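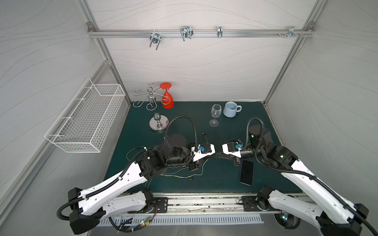
記入:Győző Tóth
5月 作業ノート(染色室)

藍の還元浴、前回の続き。朝いちで液面を見ると泡が小さく、色も青みが強い。前回の黄緑にはまだ遠い。pHは紙で見ただけなので細かい数字は書かない。石灰を少し足し、底からゆっくりかき混ぜて蓋をした。

布は綿と麻の2種類。どちらも下洗い済み。綿はFludachの平織、麻は棚の奥に残っていた古い反物で、糊が相当きつい。炭酸ソーダで煮たら湯が茶色になったので、湯を替えてもう一度煮た。糊が残っていると必ずまだらになる。去年の帯状のムラもおそらくこれが原因。

浴の温度は湯煎で上げる。電熱器を直接当てると底だけ熱くなるのでやらない。前に使っていたVemurierの鍋は内側のホーローが欠けており、鉄が出ているかもしれないので使用をやめた。捨てずに流しの下に置いてある。媒染の試験には使えると思う。

午後、液の色が変わった。表面に銅色の膜、匙ですくうと黄緑。ここから染め始め。

手順は次のとおり。
布を水に浸してから軽く絞る
浴に沈めて4分、布は水面から出さない
引き上げて空気に当てる
緑が抜けて青になるまで待ち、また沈める

綿は4回で予定の濃さになった。麻は同じ回数でもまだ浅く、見本帖の下から2番目くらい。繊維の差なのか糊の残りなのか、今回のやり方では分けられない。次は麻だけ、煮た回数を変えた布を並べて入れること。

水は一浴あたり300ミリリットルずつ小分けにして試した。大きい甕で一度にやると失敗したときの量が多すぎる。ただ小さい容器は冷めるのが早く、布も折れ重なる。折れたところは白く残った。綿の端に2か所。見本としてはむしろ分かりやすいので切らずに綴じる。

布の番号は466から続けて振る。札は油性ペンだと薬品で滲んだので、糸で縫い取りにした。手間はかかるが読める。Padelの見本帖に貼る分は別に切って、染める前の布も隣に並べておくこと。

すすぎは水が澄むまで。最後に酢を少し落とした湯に通した。匂いが残るのが気になる人は省いてもいいが、手触りは通したほうがよかった。乾かすのは日陰。窓際に掛けた一枚だけ先に乾き、縁に筋が出た。

Erdősの配合表にあるブドウ糖の量は、うちの粉だと多すぎるように思う。半分で始めて足りなければ足す、で十分動いた。表の余白に鉛筆で書き込んである。消さないでほしい。

残っている問題
・麻の浅さ
・小容器の保温。発泡の箱に入れてみる
・石灰が湿気ている。新しい袋を開けたら必ず口を縛ること

浴はまだ生きているので捨てない。夕方にもう一度混ぜ、蓋の上に重しを置いた。明日来た人は開ける前に匂いを確かめ、色と泡の様子をこの下に書き足しておいてください。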